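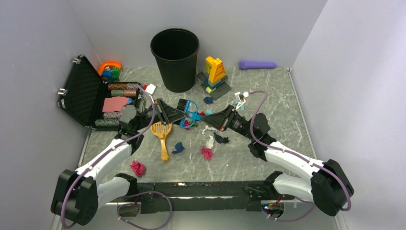

The Long Way Round the Toy Cupboard

April 4, 2020

There is a cupboard under our stairs in Jolbridge that hasn't shut properly since December, and this week, with nowhere to go and the rain coming sideways, I finally sat down on the hall carpet and opened it. I had meant to give it half an hour. By teatime I was still there, with cold tea and one leg gone to sleep, reading the rules of a game we last played when my eldest still had stabilisers on her bike.

Toys have a way of settling, rather like soil. On top were the Christmas things, bright and mostly missing a wheel. Under those came the jigsaw years (we had a 1000-piece harbour that took us a whole wet fortnight in Vilela, and I would know that patch of grey sky anywhere), and right at the bottom, in a biscuit tin, were the farm animals that had been mine before they were anybody else's. The cow still has teeth marks in her back. I think they are my brother's, though he has always blamed the dog.

I had every intention of being strict. The Muka blocks were to go to the nursery once it opens its doors again, and so were the puppets, and I made a lovely neat pile by the front door. Then my youngest came down for a biscuit, saw the pile, and carried it back upstairs in four trips without saying a word. He is eleven! I'd thought he had finished with blocks years ago, but there has been a city growing on the landing ever since, with a bridge you have to step over to reach the bathroom.

So the cupboard still doesn't shut. I did throw away a dried-up paint set and a kite with no string, and I put the farm animals on the kitchen windowsill, where the cow looks out over the bins.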